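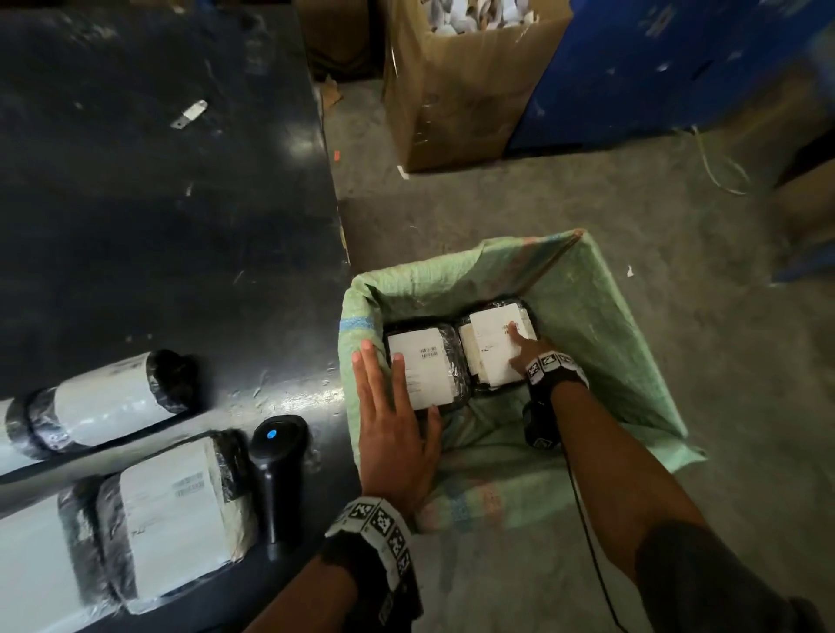 # 埃沙姆镇小包裹改按"站"送,居民学会了和邻居打招呼

4月16日,埃沙姆镇的快递地址里多了一样东西:站号。从这天起,镇上的小件包裹一律送到22个代收站,住户凭短信里的号码自取。想让人送到门口的,每件另付2元。

推出这个办法的是迪特利公司,承包埃沙姆和邻镇温代尔的末端配送。公司在通告里把它叫作"邻里取件计划",全文26行,"邻里"一词用得相当勤快,"2元"放在倒数第二行。

代收站多半是现成的铺面:修鞋的、卖鱼饵的、配钥匙的,还有一家殡葬用品店。店主每代收一件得一点手续费,数目不大,胜在取件的人进了门总不好意思空着手走。卖鱼饵的塞雷娜·塞拉头一个上午就卖掉了两盒蚯蚓,买主是来取窗帘的。

"她说家里没人钓鱼,"塞拉说,"我说可以养花。"

殡葬用品店那边的局面要微妙一些。店主洛蕾达娜·萨拉把包裹码在靠门的架子上,与陈列品隔开一道布帘。她说白天来的人都站在门口报号码,不肯往里走,隔着门槛伸手接。有位老先生的号码报错了三回,她请他进来坐下慢慢找短信,他说不急,站着就好。

"我店里的椅子其实挺舒服的。"萨拉说。

镇上对这件事的看法大致以坡为界。住坡下的觉得方便,反正每天要路过;住坡上的则发现,自己的代收站也在坡下。退休教师纳塔利娜·内格里住在坡顶的拉塞尔达巷,她订的是一箱猫砂,按规定超重件本可以送上门,可惜这箱离超重线还差200克。

她给公司打了电话,客服建议她下回多订一点。

"我教了半辈子算术,"内格里说,"这道题我是服气的。"

她后来请隔壁的年轻人帮忙搬了上来,事后送了对方一罐杏子酱。迪特利公司听说后,问能不能把这段写进下一期通告,当作邻里互助的例子。她没有答应。

镇公所对此事的态度是密切关注。负责交通的梅苏恩·马斯里表示,计划的初衷值得肯定,送货车停在窄街上按喇叭的投诉,过去一直是她桌上最厚的一叠。如今喇叭声少了,新来的投诉讲的是修鞋铺门口的队伍,以及队伍里有人带狗。两叠目前差不多一样厚。

被问到镇公所是否会要求公司在坡上增设站点,马斯里说,坡上没有铺面。再问为什么没有铺面,她说因为坡上没有人流。记者指出,设了站点就有人流了,她把这句话记了下来,并说会转给有关同事。

取件时间也有些讲究。各站跟着店铺的钟点走,配钥匙的师傅午后要睡一觉,门上挂的牌子写着"马上回来",这块牌子在他店里已经挂了很多年,熟客都知道不必当真。新来取件的人不知道,有几位在门口等完了整个午觉。醒来的师傅挺高兴,说生意从来没有这么好过。 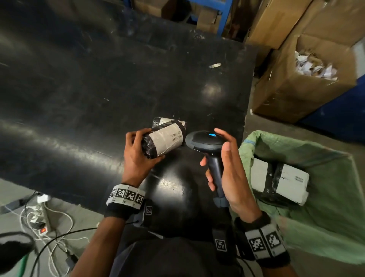 小件包裹逐件扫码。

计划里最受欢迎的,恐怕是公司没打算推出的一项。因为同一条街的包裹搁在同一个架子上,谁家买了什么牌子的锅、谁家一周收了几个盒子,取件的人顺眼就看见了。修鞋铺门口的闲谈因此充实了许多。有住户要求在收件人姓名上加遮挡,公司答复说正在研究;也有住户私下反映,遮了就没意思了。

邻镇温代尔本来定在同一天跟进,临时改了主意,说要先看看埃沙姆的情况。温代尔人蒂齐亚娜·桑纳每周过来赶集,顺路在修鞋铺前排了一会儿队,排到跟前才说自己没有包裹,就是想听听。

"他们那条街的事,我现在比我自己那条街的还清楚。"她说。

迪特利公司表示,计划将试行到8月,届时视情况调整站点和收费。记者问"调整收费"是往上还是往下,对方回答说,公司对各种方向都持开放态度。

住户如需更改默认站点,可在取件时向店主当面提出,每户限改一次。目前申请改动最多的是殡葬用品店,其次是鱼饵店,理由一栏填的是气味。申请改到殡葬用品店的也有一户,理由是不用排队。

萨拉说她认得那位,就是报错号码的老先生,这回进来坐了。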